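Workshop tips for people who take old engines apart

I restore small motorcycles and cars in a garage behind my house, and for some years I am writing down what I learned, mostly by doing it wrong first. My friend Tamsin Halvorsen asked me to put the notes in one place, so they are on this page. They concern the dismantling and the putting back together. For painting I have another page, which is still not finished.

Before the first bolt

Wash the engine while it is still in one piece. Close the intake and the exhaust with rags, use a stiff brush and degreaser, and leave it to dry overnight. Dirt that stays on the outside will find its way to the inside when you lift the cylinder head.

Drain the oil when it is a little warm, if the engine still runs. If it does not run, be patient and let it drip until the next morning. Look at the old oil under a good lamp. Fine grey dust is normal wear, but pieces which you can feel between the fingers mean you must check the bearings.

Bolts that do not want to move

Put penetrating oil in the evening and again in the morning. Then give the head of the bolt a few firm knocks with a hammer and try to tighten it a very small amount before you loosen it. On aluminum I use a heat gun and never a torch. My worst one was on a Broritz moped, where an exhaust stud needed 39 days of oil and small knocks before it turned. I do not regret the waiting, the thread in the head was still good.

If the corners of the bolt are already round, stop with the open wrench. A six-point socket, one size smaller in inches or millimeters and tapped on, will often hold.

Keeping small parts in order

Every assembly gets its own cup or tin, and I write the name on masking tape before I put anything in. Do not put the tape on the lid, lids get exchanged. Old cups from the kitchen are good for washers, clips and jets, but when a cup went into the garage it must not go back to the kitchen.

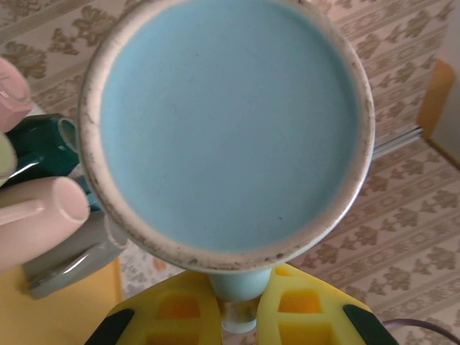 Cleaning the carburetor

Take photographs before you remove the linkages. Count the turns of the mixture screw when you close it gently, and write the number down. I soak the metal body for 30 minutes in cleaner, with all rubber and plastic parts removed, and then I blow compressed air through each passage. Wear glasses for this – the cleaner comes out where you do not expect it.

Do not push steel wire through a jet. Esmaeil Mirzaei showed me to use a bristle from a nylon brush, and I have not damaged a jet after that.

Gaskets

Order the gasket set before you begin, not when the engine is already open. The old gasket can be kept flat in a book until the new one has arrived, so you can compare the holes. Scrape the surfaces with a plastic scraper or a piece of hard wood. Copper washers can be used again if you heat them until dull red and let them cool.

Putting it together

Oil every moving surface with clean engine oil. Turn the bolts in by hand first, all of them, and tighten them crosswise in three steps with the values from your manual. After the first 20 miles check the outside bolts again when the engine is cold, but for the head bolts follow what the manual says.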